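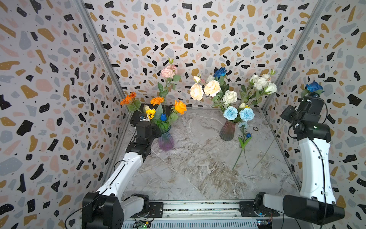

Two-arm cell with flower arrangements, right gripper holding a blue rose.

Demonstration collecting (you'll also hear "demo gathering" or just "collecting") is the job of getting a robot through a task many, many times so that a learning system has something to copy. I've been doing it long enough to have opinions, so this entry leans on flower arranging, the task I know best.

What counts as an example

One example, usually called an episode, runs from the moment the arms start moving to the moment the operator calls it finished. It holds the video from every camera plus the joint positions and the gripper opening at each step. Our flower set at Cemell stands at 2,741 episodes, and 1,460 of those are plain single-stem placements: pick one up, get it into a vase, let go. The rest are messier and a lot more fun!

Why flowers

Stems are thin, leaves get in the way, and no two bouquets sit the same. A block looks pretty much like a block from any side, but a rose on a long stem swings about when you lift it, and the head can hide the very vase you're aiming for. Artificial flowers are the usual choice (real ones wilt long before you've got a decent set).

Camera views

Most setups pair a fixed view of the whole table with a close one at each wrist. The fixed view tells the system where the vases and arms are. The wrist view is crowded, all leaves and petals, but it's where you find out whether the fingers have closed on the stem or on a leaf beside it.

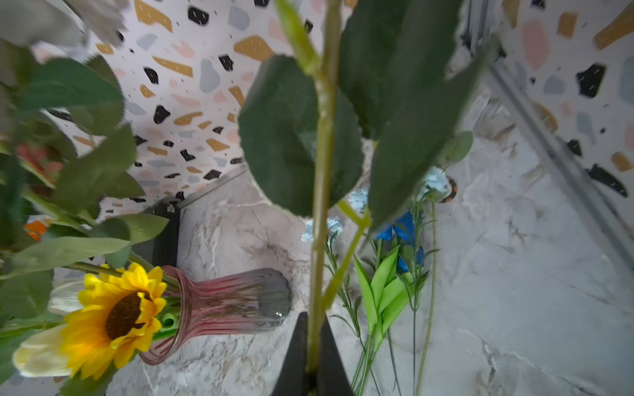

Trikitz commented that new collectors should start with wrist footage only, and that anyone who can't tell a good grip from a bad one up close has no business labeling episodes. I half agree. I'd still want the wide view open next to it, especially with two arms sharing a table.

Variety and clutter

Change the starting layout between episodes. Stand a vase up, lay one down, swap the bouquets, leave a few stems on the table. The Serrano notes, which I still use, ask for a fresh layout every 150 episodes, and I think that's far too few changes. I move something every single time, even if it's only one carnation.

Failed attempts

Keep them, but label them! A dropped stem followed by a clean second try is great material for teaching recovery. After sorting, 2,130 of our episodes carry the "clean" tag, and the others stay in a separate folder.

See also: Teleoperation; Bromar labeling format; Grasping thin objects

6 comments | 14 shares
Contact | Copyright Cemell | Back to top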